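Druseo Patterned Wall Film, Self-Adhesive, Matte

Sold by the roll or by the carton
Maker: Druseo
Distributor: Zumden
Data sheet revision: Nov 5, 2018

Overview

Druseo wall film is a printed vinyl film with a pressure-sensitive adhesive on the back and a split paper liner. It is meant for indoor walls, partition panels, cabinet backs and display booths. The print sits under a clear matte coat. The film does not need paste, primer or a heat gun on flat panels. Painted drywall needs a primer in some cases; see Surfaces.

The film is made in large repeats with high contrast, and in plain colors to match. All patterns share the same base film and adhesive, so the instructions on this page apply to the whole range.

Specifications

Roll width: 591 mm
Roll length: 8 m
Rolls per carton: 2
Base: calendered vinyl
Adhesive: clear acrylic, removable grade
Liner: paper, split down the center, printed with a cutting grid
Finish: matte
Pattern match: straight across
Wipe test: 1000 strokes, damp cotton cloth, no loss of print
Use: indoor only

Widths are for the trimmed roll. The print runs to both edges and there is no selvage to cut off.

Patterns in stock

Sodstead: large curved leaf shapes, black on white
Sodstead Reverse: same drawing, white on black
Mokoena: narrow upright stripe, charcoal on cream
Plain: white, black, charcoal, cream

Sodstead and Sodstead Reverse use the same repeat and can be joined edge to edge. Mokoena has its own repeat and should be kept on a separate wall or divided from the others by a trim strip. The Mokoena stripe shows any lean in the wall more than the leaf patterns do. Check the corners with a level before choosing it.

Surfaces

Good: melamine, sealed hardboard, glass, powder-coated metal, aluminum sheet, gloss or satin paint that has fully cured.

With primer: flat paint, bare drywall, unsealed wood, filler patches larger than a coin.

Not advised: brick, textured plaster, wallpaper, silicone-sealed joints, any wall that feels damp to the hand.

New paint must cure for the full time given by the paint maker. Paint that is dry to the touch still gives off solvent, and the film will blister over it. Blisters of this kind are not covered by the warranty.

Surface preparation

Wash the wall with water and a small amount of dish soap, rinse, and dry with a lint-free cloth. Do not use polish or any cleaner that contains wax. Sand down paint drips. Fill nail holes and wipe off the dust. Take off outlet covers with the power switched off at the panel.

Dust is the most common cause of returns. A grain of sand under the film shows as a raised point, and pressing harder on it will cut through the print from behind.

Application

Measure the wall height and add a hand's width for trimming. Cut all drops before starting and lay them out in order on the floor. Mark each one at the top on the liner side. Drops cut from different rolls should carry the same batch number on the core label.

Draw a plumb line one roll width from the corner. Peel back the top of the liner and fold it down. Set the film to the line, press the top edge lightly, and check the fit before going further. The adhesive can be lifted and reset in the first minutes. Work down with a felt-edged squeegee, from the center out to the sides, pulling the liner away below the tool. Do not pull the film itself. Stretched vinyl shrinks back later and opens the joint.

Butt the drops together. Overlaps are allowed only at inside corners, where the second sheet should cover the first by the thickness of a pencil. On outside corners, wrap the film past the edge and trim on the far side.

Trim with a snap-off blade against a steel rule. Change the blade section often. A dull blade drags the vinyl and leaves a white line along the cut.

Framed panels

Where the film is used on panels held in a metal frame, cover the panels before they go into the frame. The film should end short of any channel or slot so that it is not pinched. At corner posts the pattern will be broken by the width of the post. If a continuous match is wanted, subtract the post width from the start of the next panel when cutting. Many installers skip this step with the large leaf patterns, where the break is hard to see.

Rails fixed across a finished wall should be mounted with spacers. A rail clamped directly against the film will leave a mark.

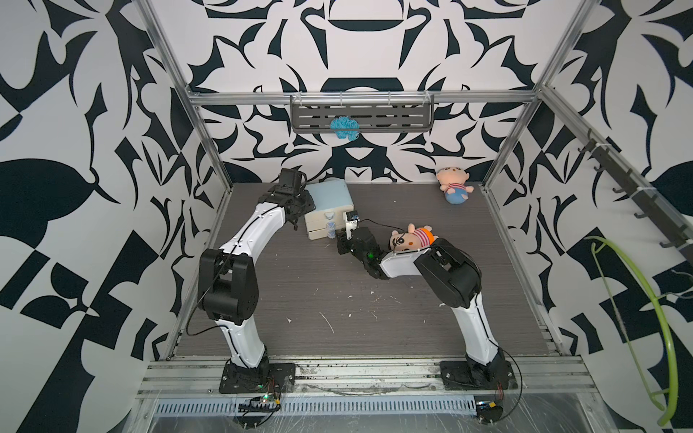 Curved black-and-white pattern on the walls, dark gray wood-grain below. 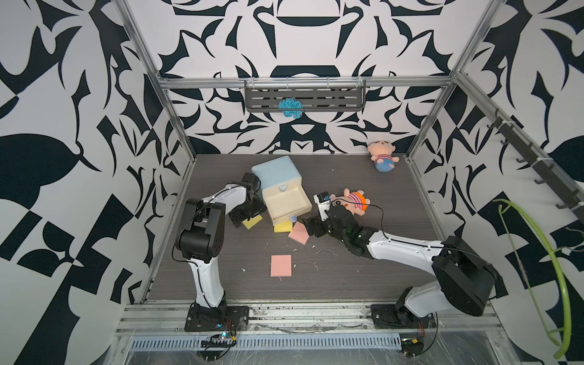

Care

Wait two days after application before the first cleaning. Wipe with a damp cloth. Mild dish soap is safe. Ink and crayon can be removed with isopropyl alcohol on a cotton pad, tested first in a hidden spot. Melamine sponges polish the matte coat and leave shiny patches. Do not use a steam cleaner.

Dark patterns show chalk and drywall dust more than white ones. Use a soft brush on the vacuum hose.

Removal

Warm the film with a hair dryer on the low setting, lift a corner with a fingernail, and pull back slowly at a flat angle. Adhesive left on the wall can be rolled off with the thumb or taken off with citrus cleaner. Removal from paint is at the user's risk, and weak paint may come away with the film. Removed film cannot be used again.

Storage

Keep rolls upright in the carton in a dry room. Rolls laid flat in a stack take a set on the lower side and are harder to start. Let cold rolls come up to room temperature before cutting. Rolls bought before the September batch change have an unprinted liner; the film and adhesive are the same.

Ordering

Order whole rolls. Cut lengths are not sold. For walls with the leaf patterns, allow one extra repeat for each drop. State the pattern name in full, as Sodstead and Sodstead Reverse are packed in the same style of carton and differ only on the end label.

Sample sheets are available from Zumden in all patterns. They are cut from production rolls and may show any part of the repeat.

Supplied with each roll: printed instructions, batch label.
Not supplied: squeegee, blades, primer, trim strip.

Returns are accepted on unopened rolls with the end label in place.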